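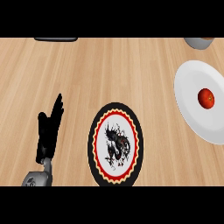 Trosel Simulation Challenge - Frequently Asked Questions

Last updated 27 Jul 2018

Who can enter?
Any student enrolled at Cullmont or Melumau in the fall term. Teams have two to four members. A student may belong to one team only. No previous robotics course is required, but at least one member should be able to read and edit a configuration file.

Is there any physical hardware?
No. All rounds are run in simulation. The hand, arm, table and tableware are supplied as models with the starter package, and teams submit a controller only.

Can we change the objects?
For practice, yes. You may move, rescale or remove anything on the table. For scored rounds the judges load their own layouts. These use the same set of objects, including the tomato and both plates, in positions that are not published beforehand.

Does the picture on the dragon plate matter?
It has no effect on contact or friction. It does affect vision code. Several teams last year trained a color filter for the tomato and got false detections from the red parts of the plate. Test for this early.

What counts as a successful pick?
The object must leave the surface it rests on and stay clear of it for 12 consecutive time steps. Contact with the table by the fingers is allowed. Contact with the table by the wrist ends the attempt.

How many attempts do we get?
Each controller is run 55 times per round, with a different layout each time. The score is the number of successful picks minus penalties. An attempt is stopped after 1,000 time steps whether or not the hand has reached the object.

The fingers pass through the plate rim. Is this a bug?
Usually the step size has been set too large. Restore the default and try again. If it persists, send the layout file to Sepehr Naseri and state which release you are using.

May we use a learned policy?
Yes. Training may be done on your own machine or on the Hashemi lab cluster. Cluster time is limited to 3,000 core hours per team - unused hours do not carry over.

When is the final?
In December. The room and running order will be sent to team captains by email.

Who do we contact?
Rules and scoring: Simin Sadeghi. Registration and team changes: Agnese Raudsepp. Cluster accounts: Gervasio Benítez. Please put your team name in the subject line.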